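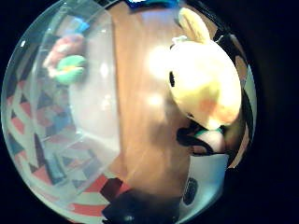
The yellow one, with the dome beside it.

The Yellow One
12/05/2023

My sister's girl left the toys with me when they moved to Flinell. She was too old for them, she said, and she had one bag to carry. I told her they could stay until she wanted them back.

I kept them in the front room for the first winter. The yellow one had a single small black stitched eye and an orange-pink cheek, and a white tab under its ear where I used to pick it up. I know you shouldn't lift a toy that way.

In December the man from Fondari came about the apartment. He went through the rooms with a pencil. In the front room he stopped.

"You have children?"

"No."

He wrote something down. Then he lifted the clear dome off the rug and looked under it, as if there might be a price. The pink and green toy was there. He put the dome back a little crooked.

"It was for cakes," I said. It was from the bakery at Urnetti, where I worked for 42 weeks before they closed the counter.

He said the owners would give me 4 months. I asked if the rug could stay with the apartment, and he said no, everything had to go. I hadn't wanted to leave it. I only wanted to hear what he would say.

After he left I straightened the dome. I sat on the floor and turned the yellow one so it faced the room. Then I called Flinell. It rang for a long time.

"Do you still have him?" she asked, before I had said why I was calling.

I said I did. She wanted to know if he would fit in a shoe box. I went to the closet to look for one, and took the phone with me.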